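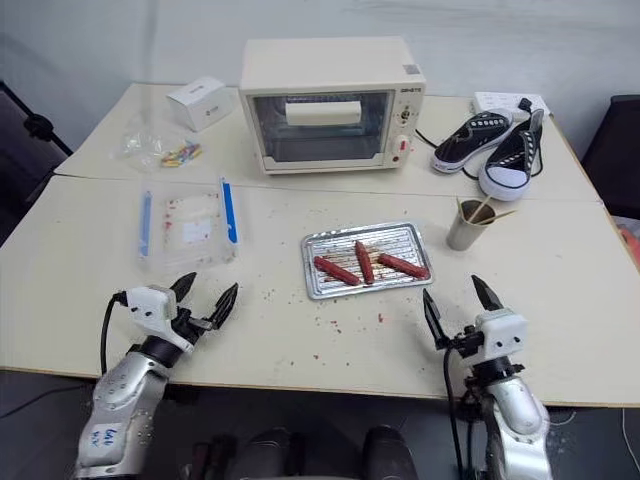
Three Hot Dogs

by Nikola Krawczyk
Posted in Short Fiction, March

Print this story | E-mail this story

Rent was 891. Jabłońska wanted it by noon and she wanted it in an envelope, like it was still some other century.

Dasov had 261. He'd laid it out on the bed twice. Same both times.

"Eat first," I said.

"I'm not hungry."

"You're never hungry and then you eat mine."

So, hot dogs. Three left. I put them on the little silver tray, the ridged one, and they wouldn't lie straight, they never do, one went off left and one went off right and the middle one just stayed where it was. Dasov looked at them for a long time. I think he was working out who'd get the third.

His sneakers were on the table. Up at the back, by the toaster oven, next to the power strip. One on its side. I'd told him about this. My grandmother would have walked out of the building. Shoes on a table means a death or a fight, depending which side of the family you ask.

"Shoes," I said.

"They're clean."

"They're shoes."

"They're going in the bag. If I put them on the floor I'll put them on my feet and then I'll go."

Go where, he didn't say. Jodthorpe, I knew that. His brother had a room over the tire place in Jodthorpe and a job that might be two jobs if the other guy quit. The bus was at 2. Ticket was 89 dollars, which I only knew becuase he'd said it in his sleep.

891, 261, 89. You can't make those do anything. I tried, on the back of my hand, with a pen.

I looked at the plastic box, all red smears inside. Lid on, latches on the sides. I should have washed it. I should have done a lot of stuff that week. Crumbs all over the front of the table, little red specks, and me wiping at them with my sleeve and just moving them to a different place.

"What's in the bag?" he said.

The clear one, in front of the white box. Yellow and pink and blue.

"For your birthday."

"My birthday's not till —"

"I know when it is."

He picked it up, put it down. Flat, just how it was. Careful, like it was asleep.

Phone. Jabłońska. We both watched it buzz itself along the counter. It stopped. It started again.

"Tell her I'm at Borkora," he said. "Tell her I'm on shift."

"You got let go from Borkora."

"She doesn't know that."

"Dasov. She knows. Her nephew let you go."

And he laughed, first time in days, this awful honk, and he sat down on the floor with his back on the cabinet and I sat down too. Tiles were freezing. From there you couldn't see the shoes, just a bit of black lace.

"You could come," he said.

"To Jodthorpe."

"It's got a river."

"Everywhere's got a river."

"This one's got a better one."

I got up and opened the glass door. Tray in. Then I stood there with my hand on the knob and couldn't rememeber how long, ten minutes, eight, and he said just turn it, Nik, I'll watch it, so I turned it.

11:20. Somebody coming up the stairs. Slow, heavy, stopping on each landing to breathe.

He reached up over the edge of the table, feeling around, and got the first shoe.

Contact | Copyright Nikola Krawczyk, all rights reserved | Back to top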